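August, posted late on a Thursday
by Ostapchuk

Seven weeks of folding, and what came of it

I said in the spring that I would write up the towel results when we had some, fully expecting that by August everyone would have forgotten I'd said it. Two of you hadn't. So, the towel results.

The short version for anyone who has washing of their own to get on with: we taught a policy to fold hand towels from demonstrations, it reached a success rate I was happy to mention at lunch, and then we changed one thing about how we scored it and I stopped mentioning it at lunch.

The policy is called Drekix, for reasons lost in an old group chat. It learned from 143 demonstrations, all done by people steering the arm by hand, all on the same sort of table. It sees what the wrist camera sees and very little else. The thing we were testing was whether it would do better if we cut each demonstration into stages (find an edge, grip, lift, lay over, press, let go) and trained it to know which stage it was in. The rival was plain old Griltari, our baseline, which gets the whole demonstration in one lump and is left to make what it can of it.

On the first scoring, the staged version won easily. We ran 56 trials each and counted a fold as good if the finished shape covered the right amount of table. I made a bar chart. It was a handsome bar chart, with one bar a good deal taller than the other, and I looked at it more often than I needed to.

Then somebody asked what the towels looked like. I had been scoring outlines. An outline will tell you that a towel is now a strip, and it will keep quiet about whether the strip is any use to anyone. You can get a very respectable outline by shoving a towel into a heap of the correct proportions. Griltari, bless it, had never thought of this. Drekix had thought of it quite a lot, mostly in the "press" stage, where it seemed to have decided that pressing was what you did until the problem went away.

So we went back through the lot with a second score, done by eye, for how straight the long sides were and whether the layers sat on top of each other. The gap between the two methods shrank to something I'd describe as polite. The staged version is still ahead. It is no longer ahead by a bar chart.
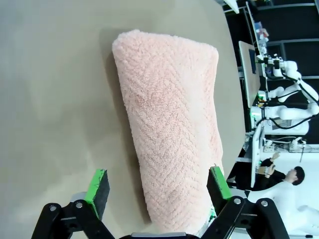

Straightness is a miserable thing to score, I can report. Everyone agrees on a perfect fold and everyone agrees on a heap, and then you get the large grey country in between where most towels live. Take the pink one: the left side runs fairly straight, the right side swells out a bit near the middle, and the far end is wider than it ought to be. The outline score would have waved that through. By eye I'd give it a pass with a raised eyebrow, and I can well believe the next person along would mark it down for the bulge alone. The wrist view is at least generous with this sort of detail. You can see one green pad against the cloth and the other clear of it over the table, and the weave shows up well enough that I've started wondering whether the policy could use the direction of the pattern to tell it which way is straight.

That's for the next round, along with a thicker set of towels and a proper look at when Drekix thinks a stage is over. At the moment it decides this itself, with a confidence I rather envy. My guess is that "press" ought to have a limit on it, and that half of our trouble will vanish when it does. I have been wrong about which half before.

Drilten, the little scoring tool we wrote for all this, now keeps both numbers side by side and refuses to show one without the other. I put that in myself, knowing who'd be reading the output. If you want to try it on your own folds, you'll need top-down pictures taken after the arm has moved out of the way, and a second person to do the scoring by eye, preferably one who hasn't seen your chart.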